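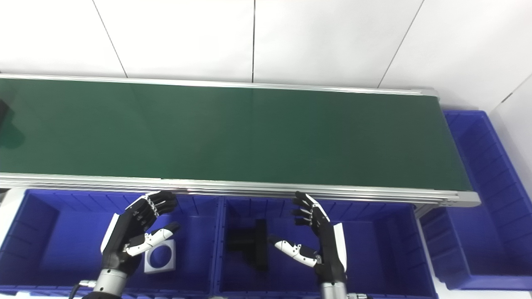
Unit 5: Moving goods inside a building

Course tutor: Leopoldo Montes
Handout revised September 19, 2023

Read this before the session and bring it with you. The worked problem near the end will be done in class, so have a pen and a calculator.

1. Terms you need

Throughput is the number of items that pass a given point in a set time. We will always give it per hour unless the problem says otherwise.

Pitch is the distance from the front of one item to the front of the next. It includes the item itself, so pitch can never be less than item length. Students lose marks on this every year.

Accumulation means items are allowed to queue while the line keeps running. On a plain belt this is a poor idea, as the belt rubs against the underside of whatever has stopped. Roller lines cope with it better.

Dwell is the time an item spends standing still between two operations.

2. Belt or roller?

A flat belt carries small, soft or oddly shaped items well, and it keeps the gap between them fairly steady. Rollers suit boxes and crates with a firm, flat base. The usual rule is that at least three rollers should be under the item at all times, otherwise it tips or snags.

Slopes change the choice. A belt with a rough surface will take a moderate climb. Rollers without power are only of use on the level or going down.

3. The Wodora case

Wodora packs dry foods and sends them out from a site at Zemuvwood. Until May the packing hall and the dispatch bay were joined by hand trolleys. Each trolley trip was quick, but trolleys left the hall full or not at all, so goods reached dispatch in lumps. Staff there stood idle and then fell behind.

The firm asked two suppliers, Beltrán and Skatar, to quote for a fixed line. Beltrán offered a single long belt. Skatar offered two shorter ones with a turn between them, which kept the fire door clear but added a transfer point. Read both quotes in the course pack and note what each leaves out. Neither says who clears a jam.

4. Worked problem

A belt moves at 300 mm per second. Cartons are placed on it at a pitch of 1000 mm.

Time between cartons = 1000 / 300 = 3.33 seconds
Throughput = 3600 / 3.33 = 1080 cartons per hour

Now repeat the sum with a pitch of 512 mm and the same belt speed. Then say whether one person at the far end could lift off and stack cartons at that rate - and for how long.

5. Reading for next time

Course pack, the section on layout and walking distance. Skip the part on cranes, we come back to it in Unit 8.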